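Most of the argument about teaching robots by example is about quantity. I think the better argument is about which examples, and who decides when one is finished.

Last June I spent six days helping Osamu Oshima gather demonstrations for a sorting task. The task sounds dull and is dull. There is a tray with small compartments, there are cards, and the arm has to deal with them one slot at a time. We recorded 1055 runs. When we went back through them, far too many were the same run with the cards in the same slots, done at the same speed by an operator who had gotten good at it.

That last part is what bothers me. A skilled operator produces clean data, and clean data teaches a system what to do when everything is already going well. Our best operator almost never brushed a divider. The first policy trained on those runs brushed one on its ninth try and then froze above the tray, with no example of what a person does next.
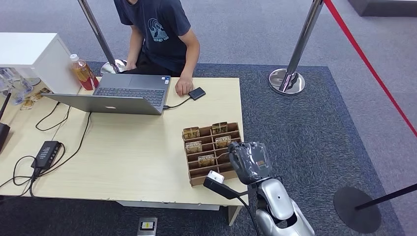
Osamu's answer was to change the layout before every run. Put the cards in different slots, leave gaps in odd places, start the arm from a bad angle. It was slow. We dropped from 12 runs an hour to 6, and the people paying for the work noticed. I still think he was right, and I would have gone further. I would have asked for a fixed share of runs in which the operator makes a mistake on purpose and fixes it.

The usual objection is that mistakes pollute the set. They do if they are labeled as good runs from start to finish. Mark the moment where the recovery begins, train on what follows, and most of the problem goes away. Marking takes time, but so does recording another few hundred runs that all look alike.

I would also stop paying by the run. Okabe, where I worked before, paid that way, and operators learned to skip any layout that looked awkward. They were sensible people doing what the rate told them to do. Paying by the hour and assigning the layouts in advance costs more per run. The set comes out smaller, and I would take it over the larger one for any task where the arm has to work close to something it can hit.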